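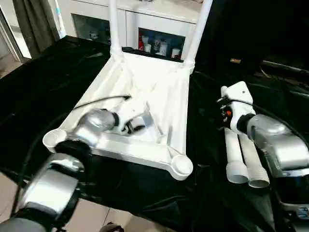 Fügen ohne Werkzeug: Steckverbindungen am Kunststoffstuhl
Skript zur 5. Einheit, Kurs 2611, Werkstatt Pamedum
Stand: 14. März 2020

Letztes Mal sind wir bei den Schnapphaken hängen geblieben (im wahrsten Sinne), deshalb steige ich gleich bei den Rohren ein. Wer den Teil über Toleranzen noch nicht gelesen hat: bitte vorher nachholen, ich setze ihn unten voraus!

1. Warum ausgerechnet ein Stuhl?

Ich mag Stühle als Übungsobjekt, seit ich selbst mal einen falsch herum zusammengesteckt und dann zwei Abende lang nicht mehr auseinanderbekommen habe. Ein Stuhl verzeiht wenig. Ein Regal steht einfach da, auf einem Stuhl aber kippelt jemand, rutscht nach hinten, stellt sich drauf, um an die Lampe zu kommen – und jede dieser Bewegungen landet am Ende in der Verbindung zwischen Sitz und Bein. Unser Modell im Kurs ist der Juken, Teilesatz 3648. Den Odby nehmen wir uns im zweiten Block vor, der hat verschraubte Beine und eignet sich prima zum Vergleich.

2. Die Sitzschale

Beim Sitz schauen die meisten zuerst auf die Oberseite, dabei ist die Unterseite viel spannender. Eine glatte Platte aus Kunststoff biegt sich durch wie eine Pizza, die man am Rand hochhält. Macht man sie einfach dicker, wird sie schwer, kühlt ungleichmäßig ab und bekommt Einfallstellen. Also zieht man Rippen ein und stellt den Rand hoch. Diagonale Rippen sind dabei mein Liebling, weil sie die Last auf ziemlich direktem Weg in die Ecken bringen, und da sitzen schließlich die Aufnahmen für die Beine.

Merken für die Klausur: Die Höhe der Rippe geht bei rechteckigem Querschnitt mit der dritten Potenz in die Steifigkeit ein, die Breite nur linear. Eine doppelt so hohe Rippe bringt also achtmal so viel, eine doppelt so breite gerade mal das Doppelte. Das frage ich jedes Jahr und jedes Jahr schreibt es jemand andersherum hin.

3. Becher und Rohr

Die runden Aufnahmen heißen bei mir Becher, im Lehrbuch steht meistens Hülse oder Muffe. Das Rohr wird hineingesteckt und hält über Reibung. Dafür braucht es ein kleines Übermaß und genug Einstecktiefe. Ist der Becher zu flach, hebelt das Bein beim ersten Kippeln den Rand auf. Ist er sehr tief und sitzt eng, bekommt man das Rohr ohne Gummihammer kaum bis zum Anschlag.

Hohle Rohre finde ich hier übrigens völlig in Ordnung! Das Material sitzt außen, wo es bei Biegung etwas ausrichtet, und innen spart man Gewicht. Schaut euch bei euren Teilen die Enden genau an. Manche Rohre laufen am Ende weiter auseinander, andere sind gerade abgeschnitten, und wer das übersieht, steckt schnell das falsche Ende in den Becher.

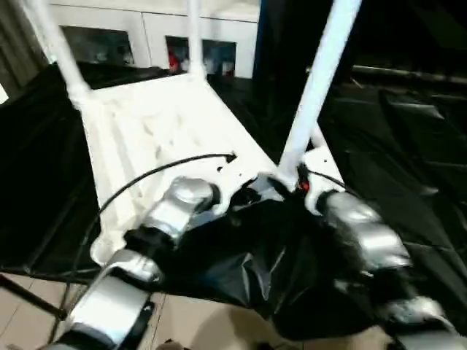
Abb. 2: Weißes Formteil mit flachen Vertiefungen, Stegen und kleinen dunklen Schraubenlöchern.

4. Ablauf für die Übung

Sitz mit der gewünschten Fläche nach oben auf eine weiche Unterlage legen. Ein Tuch reicht völlig, Hauptsache, da liegen keine Späne mehr vom Vormittagskurs drunter.

Alle Becher mit dem Finger ausfahren und Grate abziehen. Dann jedes Rohr erst einmal locker ansetzen und drehen. Fühlt es sich an einer Stelle hakelig an, kurz anzeichnen.

Beine über Kreuz einstecken, also nie zwei Nachbarn direkt hintereinander. Erst wenn alle sitzen, wird reihum nachgedrückt. Eine Hand bleibt dabei immer mitten auf dem Sitz, sonst wandert er euch weg.

Zum Schluss auf den ebenen Boden stellen und diagonal belasten. Kippelt es, schreibt bitte auf, über welche Ecken, und erst danach wird nachgebessert (ich will die Notiz sehen, auch wenn sie peinlich ist).

5. Lesestoff und Hausaufgabe

Im Ordner Đồng liegt das Blatt zur Rippenberechnung, inklusive der korrigierten Fassung vom Dezember. In der alten war mir ein Vorzeichen verrutscht, bitte nicht mehr verwenden.

Bis zur nächsten Einheit: Sucht euch zu Hause ein Möbelstück mit Steckverbindung, messt Einstecktiefe und Außendurchmesser und skizziert den Schnitt durch die Verbindung. Bleistift genügt, Maße in Millimetern. Wer nichts findet, kommt bei mir in der Werkstatt vorbei und misst am Gartenhocker neben der Tür.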